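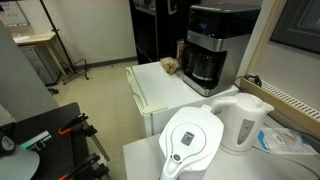
*The kettle and pitcher side of the room, with the perforated board and its two orange-handled clamps at lower left.*

# When the arm loses its place halfway to the kettle

If you've followed the earlier pages on getting an arm going in a small kitchen, you'll know how fond I am of the moment when it first reaches out and takes hold of something all by itself. This page is about the other kind of moment — the one where it reaches out with great confidence and closes its fingers on thin air, a thumb's width to the left of the handle. It happened to us at Flistska for the better part of a week, and I'd like to save you that week if I can.

## What it looks like when it goes wrong

Our first grasps of the session were lovely. By the 16th, the gripper was touching down short of the pitcher, and not long after that it bumped the lid hard enough to trip the force limit. The controller stopped the arm, as it should, and logged a contact fault. We cleared it, homed the arm, ran it again, and got the very same thing a few tries later.

We blamed the camera, naturally. White pitcher, white kettle, white countertop, a shiny lid with a highlight sitting on top of it — you could hardly ask for a harder set of things to tell apart. So we spent two days retraining on 2000 fresh pictures, and I'm a little embarrassed to say the miss didn't change at all.

The trouble was the base plate. Every fast stop gave it a tiny shove, and one clamp had crept along the edge of the board. The arm believed it was standing where it had stood that morning, and the whole room had slid sideways as far as it was concerned.

## Before you touch anything

Press the emergency stop and leave it pressed until you get to step 5. Please don't just pause the program. A paused arm on our controller (we use the Skeltska, yours may differ) still has power at the joints, and it will try to hold its position if you lean on it.

Empty the kettle and the pitcher, too, and switch the coffee maker off if you have one within reach of the arm. Hot water and a machine that's wrong about where it is are a bad pair, and we do all our fault-finding with everything empty.

## Finding and fixing the slip

1. Put a strip of masking tape across the joint between the base plate and the board, and draw a pencil line over both. Draw a second one on the far side, so you can tell a twist from a slide.
2. Take hold of the base low down, with both hands, and rock it gently. You want to feel for a click or a soft give. If the pencil lines part, you've found it.
3. Loosen the clamps one at a time, wipe the jaws and the board edge with a dry cloth, and set them back so the jaws sit flat. Ours had a film of dust and machine oil on them, which didn't help.
4. Tighten them evenly, going back and forth between the two. If your board has threaded holes that match your plate, add bolts as well. Clamps alone got us into this.
5. Step back out of reach, release the stop, home the arm, and run your calibration again from the beginning. The old numbers belong to the old position, so don't be tempted to nudge them by hand.
6. Run 16 slow grasps on an empty pitcher, then look at your tape. The lines should still meet.

## If it still misses

Check the camera mount next, using the same tape trick. A stand that's been brushed by a passing elbow gives you nearly the same fault, except the miss tends to grow the farther you get from the camera.

If both are solid, look at how hard you're stopping. We cut our braking by a third in the Cludis motion settings, and the runs got a bit slower, and I've decided I can live with that. The setting is under Limits, and it needs a restart before it takes hold.

Leave the tape on when you're done. We redraw the lines after each calibration and glance at them before the first run of the morning.

*Last updated 9 Apr 2020*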